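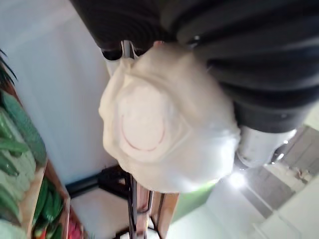

From: Asabe Akinola
To: Drevora household list
Date: Mon 26 May
Subject: Re: [drevora-home] Wrapping odd-shaped stuff for a move

Joscha Reinholz wrote:
> Hi everybody, we're moving from Zemville to Prunitz at the end of next
> month and I've hit the stage where all the easy boxes are done. Books,
> fine. Pans, fine. What's left on the floor is everything round or
> lumpy: two table lamps, a gravy boat, a globe, my grandmother's
> covered dish with the knob on top, a bunch of Christmas ornaments that
> never had a box of their own.
>
> I have a giant pile of thin grocery bags saved up and almost no real
> packing paper. Can I just wrap things in the bags? My brother says
> they do nothing. Also how do you keep them closed? I tried regular
> clear tape and it let go overnight on half of them.
>
> One more, do you label each thing or only the box?

Hi Joscha,

Your brother is half right! One thin bag does next to nothing. But a thin bag over something soft is my favorite way to pack, and I've done it twice now, once across town and once for a 1,086 mile move that I hope never to repeat. We lost two things on the long one, and both of them were flat (a mirror and a dinner plate, and I packed the plate standing on top of a toaster, so that one's on me).

So what I do is this. Padding goes on first, and padding can be anything: dish towels, socks, the sleeves of a sweater you're taking along anyway. Wrap it around the piece until you can't feel any hard edges when you squeeze. Then pull a bag over the whole lump, press the air out with both hands, gather up the extra at the top and twist it. You end up with something like a big ugly dumpling, all folds and dents, and it'll sit nicely next to other dumplings because they squash into each other a little. The bag isn't protecting anything. It's only there to keep the sock on the gravy boat.

For closing them, forget clear tape. I tie the handles if the bag still has them and they're long enough, and otherwise I use a rubber band around the twist. If you have those paper-covered wire ties from bread, use them up. Masking tape holds okay if you go all the way around and let it stick to itself, but it hates that slippery kind of plastic as much as clear tape does.

About the bags themselves — check for holes, obviously, and turn them inside out if there's a lot of printing on them. I had a red store logo come off on a cream lampshade once, a faint smear along the bottom edge, and I never did get it out. I tried dish soap and then rubbing alcohol and then I turned that side to the wall. It was a warm week and the box sat in the garage, so maybe that was part of it. Anyway, for anything pale or unglazed I put a layer of plain tissue underneath now, or an old pillowcase.

Now for your list. Take the shades off the lamps, please, even if it's a pain. Shades nest if you have two the same shape, and they get their own box with nothing else in it. I know that feels wasteful. The bases you can dumpling, with the cord wound up and tucked in with the padding where it won't rub.

The covered dish: pack the lid separately and upside down, so the knob is pointing into something soft. I used to leave lids on with a towel in between and got away with it for years, and then in December my sister-in-law did hers the same way and got a chip as big as a fingernail. Globe comes off its stand if it will. Mine wouldn't, so it rode on my lap.

Ornaments are easier than they look. Egg cartons for the small ones, and the bigger ones each get a bag with some air left in it this time, closed tight, and then all together in a box that's no more than half full. I did 57 of them that way and I was very proud of myself, and then I couldn't find the box until February.

Which gets me to labels. I label both. Just the room on the box, in marker, on two sides, and then on every dumpling a strip of masking tape that says what's in there. You won't remember! By the time you're unpacking, everything is a whitish lump, and you'll be opening the gravy boat when all you want is the coffee pot. My husband thought this was too much until he spent nearly an hour looking for the can opener.

If you still want real paper for the worst of it, ask at Lenz, the dish place on the Prunitz side. They used to let me have the crumpled stuff from their deliveries if I came before noon. Bring your own sack, and expect it to be dusty. I haven't been in since last summer so call first.

And don't throw your leftover bags out when you're done. I could use the big ones, the ones with the long handles, and I think a couple of other people on here asked for some a while back. I can come by for them if you're still on the Zemville side that week. Evenings are better for me, except I have choir on Thursdays.

Oh, and does the gravy boat have a saucer that's attached or a loose one? If it's attached, put a rolled sock under the spout before you wrap anything else. Let me know.

Asabe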